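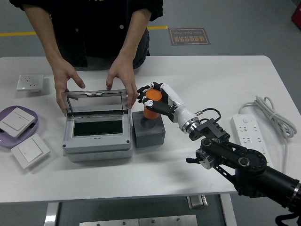
Hand on the orange cup, cup still partly in the holder. Box lid held open from the other side of the table.

September, Sunday, Fine Operation table

Comparing the two controllers on the same arm and hand: Jurel first, then Yazdani. Task is cup out of the holder, over to the grey box, down into the recess. Sockets, switches and power strip left where they are for both. Rogelio on the log, me on the stop button.

Jurel: 11 runs, 9 good. Both misses at the holder, fingers closing too high on the cup and slipping off when the arm lifted. Grip threshold was at 265 (controller units), same as last month. Didn't touch it between runs.

Yazdani: also 11 runs. Smoother on the lift but slower to settle over the box. The wrist wants to come in from the right at a low angle, and the fingers then have very little room between the rim and the lid.

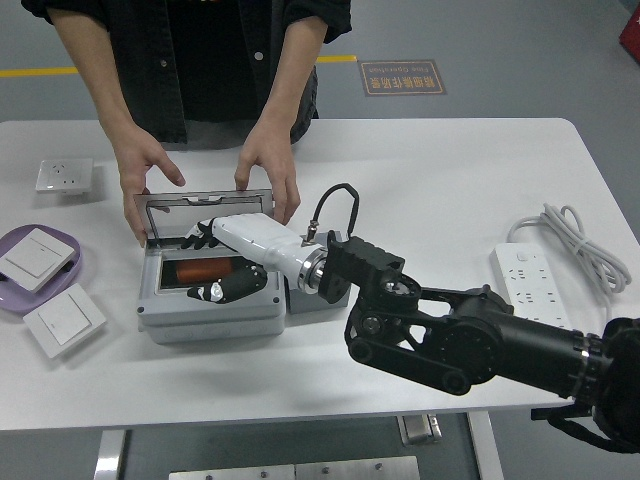 Release is the part I'd look at next. With the cylinder lying down in the recess, the lower finger has to clear the front of it before the upper ones open, and Yazdani opens everything at once. Rogelio tried a delay of 100 ms on the upper fingers. Better, but he only had time for a couple of goes before lunch, so no numbers.

Lid is still being held by hand. Consolacion wants a prop made up so that the angle is the same each time. Agreed, will ask Justilside for a bracket.

To do:
Repeat Jurel with a lower grasp height
Cable on the wrist: check slack at full rotation
Send both logs to Consolacion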